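Small thread on buying a robot for household work, now that the Clondale pilot budget is signed off and I can finally talk about it! 1/

We're planning for furnished rentals. Lots of fabric, lots of carved wood, lots of stuff left on floors. I spent January with three quotes open and a spreadsheet I named Gulgate for reasons I no longer remember. 2/

First thing I learned: the arm is the easy line. Everyone quotes the arm. What moved our total was the small stuff around it - spare fingers, a second battery, a case that fits in our van. 3/

Travitz quoted spare finger pads at $70 a set. Arnaud wanted $263 but theirs come with the mounting screws and a calibration block. I went back and forth on this for a silly amount of time and I loved every minute. 4/

We went with Travitz for pads and put the difference into hours on site. More rooms, more rugs, more awkward sofas. So glad we did. 5/

Light blue plastic and a very floral sofa, which is exactly the kind of room I want to budget for: 6/
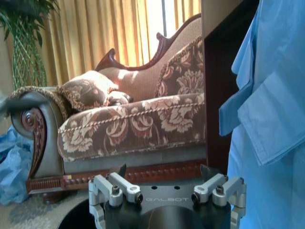
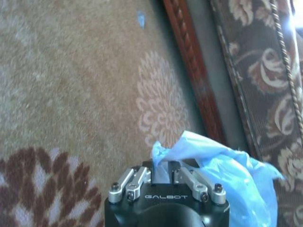 What should a small team budget for first? Time in real rooms. Ours is 30 hours a month, booked before we ordered a single spare, and it's the one line I would fight to keep. 7/

Thin film is my favorite line in the test plan, by the way. Bags, wrappers, dust covers. If your vendor demo is all wooden blocks and soup cans, bring your own bag and ask them to try it. They usually say yes and then you get a much better conversation. 8/

Shipping! Get it in writing. Ours came to $673 with the crate and the return trip, and the first quote had left out the return trip completely. 9/

Also ask who pays for a scratched table leg. We added a damage line after reading the rental agreement a second time (read it a second time). 10/

Still open for us: lease or buy for unit two. Leasing looks nice on paper but the Arnaud terms lock the software version, and I'm not sure I can live with that for a full year. Leaning buy. 11/

If you've done a lease on something like this, please tell me how the end of the term went - I'd love to compare numbers before our next order goes in. 12/12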